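Store room notebook, August, started 9:40

Second go at the small parts corner. Last time I got as far as the cable bins and then ran out of shelf. The plan today is boxed gear only: anything still in its retail carton gets sorted, listed and put somewhere a person can find it. Loose gear stays where it is until Tanvir has finished with the Woltetwood order.

Clear tubs first. I want to keep using the see-through kind, even though the plastic goes hazy and softens a label behind it. You can at least tell there is something in there.
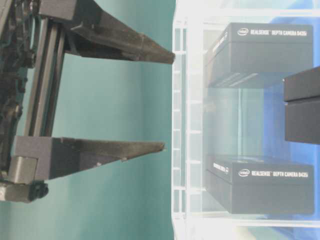
Pallavi Nishad
Stores and bench support, Skestel

Rules I'm working to, so the others can argue with them later:

- Cartons stand upright, never on their backs.
- Matching cartons go in pairs, tight against each other.
- Printed side faces out where there is one.
- Empty cartons are kept only if the item is under warranty.

Jonas wants every empty carton gone. I said no. We sent a unit back to Rathnayake last winter without its carton and the credit took until spring. The flat ones can go to recycling, and I've put a stack of them by the door for him to be happy about.

Shelf 8 is now the camera shelf. I measured the gap under the shelf above it at 235 mm, so the taller cartons go in upright with a bit of finger room. The old Buvodel tubs are too deep for that shelf and stick out past the edge, so they've moved down to the floor rack.
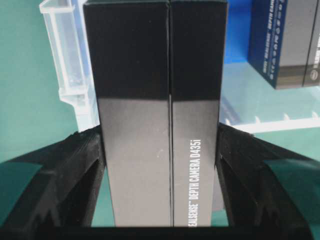
Labelling is the part that always slows me down. Most of our cartons are dark and the maker's lettering is small, and when it runs up the side, as with REALSENSE DEPTH CAMERA D435i, you have to tip your head to read it off a shelf. The face of the one standing beside it is blank apart from a speck or two, so if that's the face looking out you have nothing to go on at all. I'm going to put a white sticker low on the front of each carton with the model and our own stock number, written across. Stock numbers carry on from the old list, next free one is 1399. Ching-wen has the label roll and says the good marker is in her top drawer.

11:15. Stopped to look for the missing pages of the old list. Found them inside the Buvodel manual. Page order is wrong but all the cable entries are there, 89 lines, and I've clipped them to the inside of the cupboard door for now. Shafiq is going to type them up. He asked whether we need serial numbers as well as stock numbers. Yes for cameras, no for cables.

Tape: please stop putting brown packing tape on retail cartons. It lifts the print when you peel it. If a carton has to be held shut, use the low-tack roll on the hook.

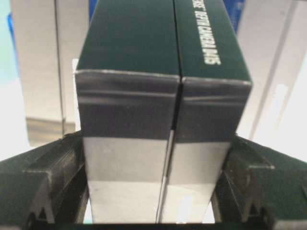
Two cartons upright, seam to seam, DEPTH CAMERA lettering on the right-hand one.

Left to do:

- Stickers on the camera shelf
- Ask Tanvir which tubs he can give up
- Serial numbers into the sheet
- Second bookend for shelf 8, the single one slides
- Wipe down the floor rack before anything else goes on it

Stopping at 12:30. Key is back on its hook.

8 shares · 3 comments

Jonas Widmer
Took the flat ones down. There's room in the bin for more if you change your mind about the rest.

Ching-wen Pan
Marker is in the second drawer now, sorry. Can the stickers go on the top as well? I look down at that shelf from the step.

Shafiq Wijesinghe
Typed up as far as the USB leads. Two lines I can't read, will bring the page over.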